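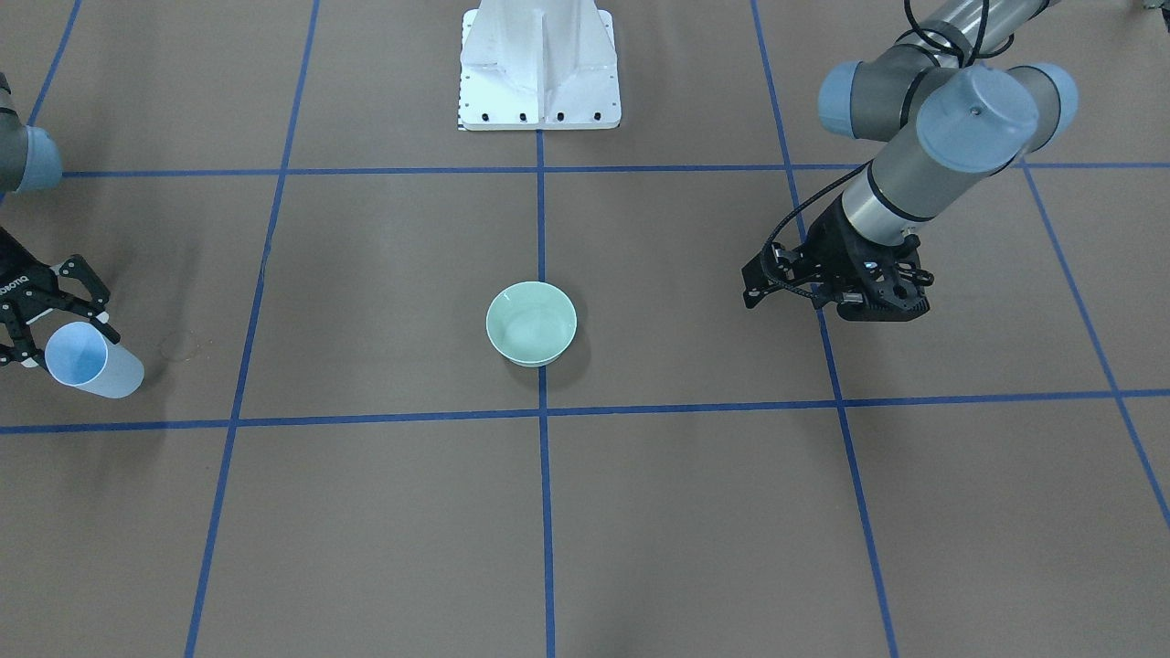

Flondik Tableware Placement Set: README

Summary

The Flondik Tableware Placement Set contains 826 still images of household tableware set down on a papered floor. It was compiled by the Tranex Household Objects Unit for the study of how everyday pieces are positioned, grouped and put away. The set is intended for teaching and for non-commercial research.

Contents

images/ holds the still images, one file per arrangement.
objects.csv lists each catalogued piece by code, category, colour and supplier.
layouts.csv records the intended position of each piece.
CHANGES.txt lists corrections made after the first release.

Objects

The catalogue comprises 14 pieces in the categories bowl, plate, cup and serving dish. Colour is recorded in ordinary words (pale green, cream, dark grey) and no colour chart was used. The pale green bowl serves as the reference piece. Where it appears alone near the middle of the floor, the arrangement is coded CENTRE-1 in layouts.csv.

Chipped or cracked pieces were withdrawn and replaced with a piece from the same range. A replacement keeps the original object code, followed by the letter R.

Floor surface

Brown paper is laid flat over the floor and divided into large rectangular cells with blue tape. The paper was supplied by Texier and is changed after every 100 arrangements, or earlier if it has torn or lifted. Cells are referred to in layouts.csv by row and column, counted from the top left corner of the image. A piece resting across a tape line is assigned to the cell containing the greater part of its base.

Labelling

Category and cell labels were entered by trained staff and checked by a second reader. Disagreements were settled by reference to the original layout sheet. Some 6 per cent of labels were amended at this stage, most of them concerning shallow bowls that had first been entered as serving dishes.

Known limitations

Glassware and cutlery are not included. Pale colours are over-represented in the catalogue. Cell labels do not record the orientation of handles or spouts. The set should not be used to estimate the true dimensions of any piece.

Access and corrections

Requests for access are to be lodged through the Jastcombe data registry, quoting the name of the set and the intended use. Corrections should state the file name, the object code and the label in dispute. Accepted corrections are entered in CHANGES.txt and applied at the next release.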